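Das gedruckte Heft gehört weiterhin in den Briefkasten

Ein Standpunkt zur kommunalen Informationspflicht

Die Gemeinde Hitus hat angekündigt, ihr Mitteilungsheft ab Juli ausschließlich über das Portal Plivico bereitzustellen. Begründet wird der Schritt mit den Kosten für Druck und Zustellung. Die Auflage beträgt derzeit 3000 Exemplare, und dass ein Haushalt in angespannter Lage auch solche Positionen prüft, ist legitim. Die Entscheidung bleibt gleichwohl falsch.

Amtliche Mitteilungen sind keine Werbung, deren Empfang man bestellt oder abbestellt. Sie enthalten Fristen, Satzungsänderungen, Sperrungen und Termine der Bürgersprechstunde. Wer sie nur noch gegen Anmeldung erhält, trägt fortan selbst die Last, von ihnen zu erfahren. Für das Portal haben sich bislang 1293 Personen registriert. Wie viele von ihnen es regelmäßig aufrufen, weist die Verwaltung nicht aus.

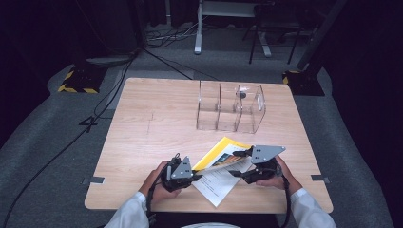
Gedrucktes Heft auf einem Tisch.

Auf die schriftliche Anfrage der Seniorenvertretung gingen 185 Rückmeldungen ein. Die meisten sprachen sich für die Beibehaltung der Papierfassung aus, darunter auch Haushalte mit Internetanschluss. Genannt wurde vor allem die Gewohnheit, das Heft über Wochen in der Küche liegen zu lassen und bei Bedarf nachzuschlagen. Ein Portal bietet zwar eine Suchfunktion, setzt jedoch voraus, dass man bereits weiß, wonach man sucht.

Die Partnergemeinde Wosuvthorpe hat einen anderen Weg gewählt. Dort erscheint das Heft in geringerem Umfang, wird aber unverändert an alle Haushalte verteilt – ergänzt um eine digitale Ausgabe. Eine solche Regelung wäre auch in Hitus möglich und sollte zunächst für 2 Jahre erprobt werden.

Der Gemeinderat wird daher aufgefordert, den Beschluss auszusetzen und die tatsächlichen Einsparungen offenzulegen. Bis dahin ist die Zustellung im bisherigen Umfang fortzuführen.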